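Home | Projects | Updates | Grants | Contact

Last updated: 03/08/2020

Hi Aurora,

You asked for something shorter than last time and in plain words, so I'm going to try. This covers the bot-spotting project from January up to now, what we got done with the Godinho money, what we didn't, and what I'd like to do with what's left.

First the good news. The collector works! It took Vasco most of the winter to get it stable (it kept falling over whenever a page changed its layout, and pages change their layout all the time), but it has been running without a babysitter for weeks. We picked local politics on purpose. Everybody studies the big national elections, and I wanted to know what goes on under a mayor's post about a parking garage. Quite a lot, as you'll see.

So far we've gathered comments from 3,475 accounts that posted under the pages of local candidates and town councils. Out of those, Natalina and Henrique went through 2,046 by hand, each of them separately, and marked every one as person, bot or can't tell. They agreed on 94 percent, and that made me very happy, because in the proposal I promised you we'd stop and rethink if they couldn't agree. The ones they fought over are mostly people who share a lot of links and never write a word of their own. My uncle would be in that pile. We've left them as "can't tell" and I'd like to keep it that way — I don't want to be the project that calls somebody's uncle a robot.

What we're seeing in the accounts they did mark as bots is less exciting than the newspapers make it sound. There isn't much arguing. Mostly it's clapping. A candidate posts something, and inside a few minutes there's a row of short cheerful comments from accounts with no friends, no hometown and a profile photo of a sunset. Then a real person asks a real question about the bus schedule and it gets buried. The nasty stuff exists too, but it comes in bursts, usually late at night, and often the same sentence with one word swapped. Henrique has a whole spreadsheet of swapped words. Ask him about it only if you have time.

Now the part where we're behind. The browser add-on, Zellgate, was supposed to be in testers' hands by spring and it isn't. It runs and it puts its little gray flag next to suspicious accounts, but it's slow, and on older laptops it makes the page jump around while you're reading. I used it for a full day and wanted to throw it out the window. Vasco thinks the fix is to do the scoring on our server and send back only the result. That's a fair amount of rewriting, and it also means we need to think harder about privacy, because then we'd know which pages people are looking at. I don't want to know that! Natalina is writing up the options and I'll send them to you before we choose one.

We also dropped Jestesis, the tool we planned to buy for sorting comments by tone. It could not handle sarcasm at all. It scored "great job, genius" as praise, every time, and local politics is about ninety percent sarcasm. The license money is still sitting there untouched.

That brings me to the budget. We have 2,000 left from the tools line, and with your okay I'd like to move it over to Natalina's hours so she and Henrique can finish labeling the remaining accounts. Everything else is on track. The server bill came in a little under what I'd planned, the travel line is slightly over (two trips to talk to town clerks, both useful, one very rainy).

One more thing for you to decide. Cerkix, the company that hosts our data, has asked if they can mention us on their site. Rodrigo Valente on your board wanted to see requests like that first, so could you pass it to him? And yes, he's Vasco's cousin, we wrote that down in the original application.

Next up, in the order I plan to do it: finish the labeling, pick a direction for the add-on, get it to a small group of testers, and write the guide for town page moderators. The guide is the piece I care about most. The moderators we talked to are doing this in the evening after their actual jobs, and they'd like two pages they can read over dinner — so two pages it will be.

Call me if any of this is confusing. Mornings are best. 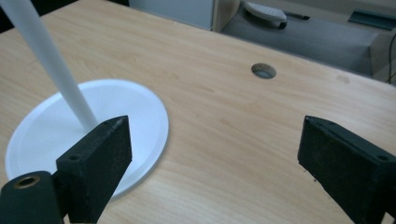 A wooden desk with a round white base and its pole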